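4.2 Crying, consolation and the long walk off the field

We come now to the part of the study that we had expected to be the shortest, and which grew under our hands until it became the longest chapter of the coding manual. When we first drew up the categories with Letay Hadgu, we gave public emotion after a defeat a single line: the player cries, or the player does not. After reading the first dozen interviews we had to admit that this was a poor tool. Players who had never shed a tear on the field spoke at great length about the tears of others, and several who had wept in front of a full stand remembered almost nothing of it, except who had come over and put a hand on their shoulder.

The sample for this section consists of 32 players from the women's handball league, all of whom had lost at least one knockout match in the two seasons before the interview. Of these, 18 had lost a final. The remaining 14 had gone out in a quarterfinal or a semifinal, and we kept them in for comparison, since we wanted to know whether it is the size of the occasion that matters or simply the fact that the season is over. Interviews were held in the players' own clubhouses, usually after evening training, and were conducted by Liis Kazlauskienė and Andri Schnyder in turn. Each player was asked to start wherever she liked. Most started with the final whistle, but quite a few began on the bus home, and one began the next morning, in her mother's kitchen, with the radio on.

What struck us early was how precisely the players could describe the minutes between the whistle and the locker room. They knew who had been sitting down and who was standing, which of the opponents had come across, and in what order. A left wing at Flevora told us that she could still draw the whole thing on a piece of paper, and she then did so on the back of the consent form, which we have kept. We have called this stretch of time the walk off, although many players did not walk anywhere for a good while.

The walk off has its own manners, and they are learned. Younger players said they had picked them up by watching the captain. You shake hands with the referees before you go to the bench, you do not take off your shirt number, and you do not pass the winners' huddle on the near side. Nobody had ever written these rules down for them, and two clubs in the same town turned out to have different ones. At Pamico it was thought proper to stay on the court until the medals had been handed out, however long that took. At Šimkus the older players led the younger ones off at once, and they thought the Pamico custom rather cruel. We have no wish to say which is kinder. Both groups of players spoke of their own custom with real affection.

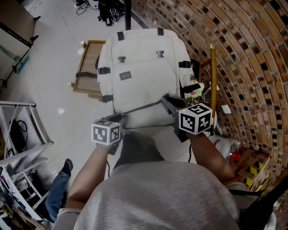
Figure 4. Gripping and handling a backpack.

Consolation was given most often by people who did not play in the same position. We had not looked for this, and we are a little wary of it, but it held up when Gunārs Koppel coded the transcripts a second time without seeing our notes. Goalkeepers were comforted by wings, wings by the pivot, and nearly everyone by the physiotherapist. When we asked about it, players said that a teammate who shared their position was too close to the mistake. "She would have been thinking about my shot," one back said, "and I would have been thinking about her thinking about it." A person from the other end of the court, or from outside the team altogether, could simply sit down.

Altogether we marked 118 separate acts of consolation in the transcripts. The largest group was touch without speech: an arm, a hand on the neck, a forehead against a forehead. Only 24 involved any words that the player could repeat, and among those the words were very plain. "Come on." "Drink something." "I've got your bag." It is worth lingering over that last one, which came up in slightly different forms in several interviews, because it shows how much of the comfort players remember is practical. Someone packed for them, someone found the other shoe, someone told the parents at the door to wait a little. These things were offered quietly and were often noticed only later, and yet they were recalled years afterward with a warmth that no speech by a coach received.

Speeches by coaches, we are sorry to report, did not fare well. Players were generous about them and understood that a coach has to say something, but hardly anyone could tell us what had been said. The exceptions were short. One coach at Prilteo had told his team that he would see them at the same time in September, and had then gone out to help load the van. Three players from that team mentioned it independently, and all three laughed when they told it.

We turn last to the presence of cameras. The finals in our sample were shown on regional television or streamed by the clubs, and so the tears of some players were seen by many people who had not been in the hall. We had supposed, following Colm Mac Carthaigh's suggestion at the planning stage, that players would resent this. Some did, and one has asked never to be shown the recording. But the commoner feeling was milder and more mixed. Players minded being filmed less than they minded being talked about while it was going on, and they were especially tired of hearing themselves called brave. A goalkeeper who had been nineteen at the time put it to us in this way: she had not been brave, she had been sad, and it would have been nice if the man with the microphone had let her be sad for one more minute.

There is a difficulty here that we should mention before going further. Our players were recalling events at a distance of months, and in some cases of nearly two years, and they had told these stories before — to families, to teammates, to one another. A story that has been told many times gets smoother. We tried to meet this by asking about small things that would not normally be part of the telling, such as where the water bottles were, and we treated a hesitation as information in its own right. Where two players from the same team remembered a moment differently we have kept both versions and have not tried to settle the matter.

The differences between finalists and those who had gone out earlier were smaller than we had thought they would be, and they lay mostly in how long the walk off lasted and how many people were there to see it. The next section takes up the bus journey home, where the two groups do begin to part ways.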